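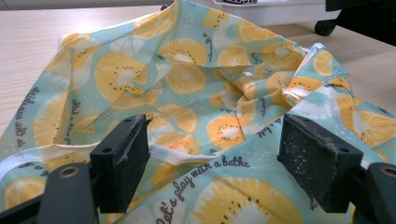
Citrus print cloth, bench side.

3 February 2022

Dye notebook, second try at the onion skin batch. I've been saving yellow skins since before the holidays and finally had enough to fill the big pot, 137 grams dry, so today was the day! Simmered them an hour, let the whole thing sit while I ate lunch, then strained it through the old paint strainer (the fine one, the coarse one lets bits through and they leave freckles).

Color in the pot was a gorgeous dark rust. Color on the cotton, less so. The first swatch came out a sort of weak tea, and I'm pretty sure that's my scouring again. I only gave it 20 minutes with the washing soda last time and the water was still yellow when I dumped it. So for the second swatch I scoured twice, rinsed until it ran clear, and left it in the alum at 60 degrees for the rest of the afternoon. Much better! A real honey gold, and pretty even apart from one corner where it was folded against the side of the pot.

The Nollen wool took it up like crazy, same as always. Wool makes me look like I know what I'm doing. The Zepeda linen is still in the bucket and I'm leaving it overnight with the lid on.

Iron dip: one tiny pinch in a quart of warm water, swatch in and out in under a minute. Went olive right away, almost too dark. Half a pinch next time, and use the chipped bowl so the iron stays away from the good pots. Whoever borrowed the chipped bowl, please bring it back when you're through.

Things I still need to figure out: does the Hivance soap change the shade? I washed the gold swatch in it and I swear it went a hair more orange, but the light was going by then and I don't trust my eyes after four o'clock. Cut that swatch in two, half is taped in here and half is on the south windowsill for a fade check. Look at it in March.

Avocado pits are in the freezer, bottom drawer, marked DYE. Please don't toss them. Need more alum before the next batch, the jar is down to a spoonful.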